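10th November
By the bench safety and good practice lead, Pritico

Well, we've got to the end of the second stretch of the Uvora money, so I owe you an update on the two-arm rules. The short version is that the draft is written and people are using it (mostly without grumbling!).

When I wrote in July we had a pile of habits and nothing on paper. Since then I've gone through 400 session logs from us and the Grewal site, and 75 of them mentioned a stop that the operator couldn't explain afterwards. That bothered me more than anything else in the pile, so the first rule is now a dull one: every stop gets a written line before the arms move again, even if the line just says "don't know".

The second rule is about shared space. Only one arm goes into the middle of the table at a time unless the task sheet says otherwise, and the sheet has to name which arm gives way. I fought for that bit and I'm glad I did.
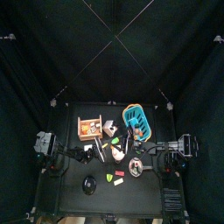

Two-arm bench with mixed items, crate and basket at the back.

We've also changed how items get signed off. Anything new on the table goes on the item list first, play food and lids included, and the list lives with the task sheet. Prolletti wanted a weight limit in there too. I've left a gap for it, as we still disagree on the number.

Money: I've spent £2,265 this time, nearly all of it on training hours and printing. Still to do are the night-time shutdown page and 2 walk-throughs at Grewal, and I'd like your comments on the draft before those happen, please.

Last updated: 10 days after first issue
Contact the Pritico bench team | © Pritico | Back to top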